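J'ai mis longtemps à écrire cet avis sur le bac gris de chez Kutico, parce que je voulais d'abord le voir vivre un peu. Un bac, ça se juge à l'usage, pas au déballage, et le mien a passé tout l'hiver à recevoir à peu près ce qu'une maison produit de petites choses sans domicile fixe (piles, bouchons, pelotes entamées, pinces à linge orphelines, j'en passe et des meilleures).

## Pourquoi celui-là

Je cherchais un bac ouvert, sans couvercle, parce que je me connais : dès qu'il y a un couvercle, je pose quelque chose dessus et je n'ouvre plus jamais. J'avais eu avant un Parry, très joli, mais bas de bord, et tout en débordait au moindre déplacement. Avec le Kutico, les parois montent bien plus haut, et je peux y verser le contenu d'un tiroir entier sans rien retrouver par terre, ce qui chez moi tient du petit miracle !

La couleur, j'y reviens parce qu'on m'a posé la question : c'est un gris tout simple, qui se marie avec le bois clair sans chercher à se faire remarquer. J'avais peur que cela fasse atelier ou sous-sol. Eh bien non, posé sur une table un peu blonde, je le trouve même assez doux.
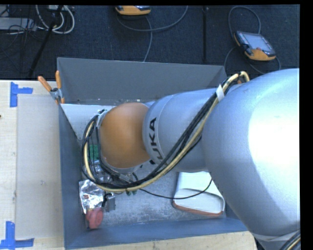
**Peut-on y mettre d'autres boîtes plus petites ?**

Oui et non serait une réponse de Normand, alors je précise : les petites boîtes blanches Memero de 4 pots y tiennent très bien, à condition de les serrer contre une paroi, sinon elles se promènent dès qu'on soulève le bac.

## À l'usage

Pour le tri, c'est un vrai plaisir. Je verse, j'étale, je pioche, et comme le fond est dégagé je vois vite ce qui reste. Je m'en suis servie pour un puzzle de 1000 pièces (les bords d'un côté, le ciel de l'autre, et le chat de la voisine heureusement dehors), puis pour un lot de 300 perles en bois que j'avais acheté sans réfléchir à l'endroit où j'allais les mettre.

Le nettoyage se fait à l'éponge humide, avec une goutte de savon. Les coins retiennent un peu la poussière, et j'y passe une vieille brosse à dents de temps en temps. Rien de bien fatigant.

Deux reproches quand même. Les poignées, d'abord : elles sont trop étroites à mon goût, et quand le bac est plein de choses lourdes, on finit par le prendre par-dessous. Ensuite l'étiquette du fabricant, collée sur le devant avec une colle redoutable, m'a demandé une soirée entière d'huile de cuisine et de patience. J'aurais préféré la trouver dessous.

Côté rangement, il entre juste sous mon étagère Brisitz, celle du couloir, mais il faut le glisser de face. Mesurez avant de commander si vous comptez faire pareil, vous m'en direz des nouvelles.

Je vais en reprendre un deuxième en avril, pour la laine cette fois.

*Avis rédigé le 3 mars 2019*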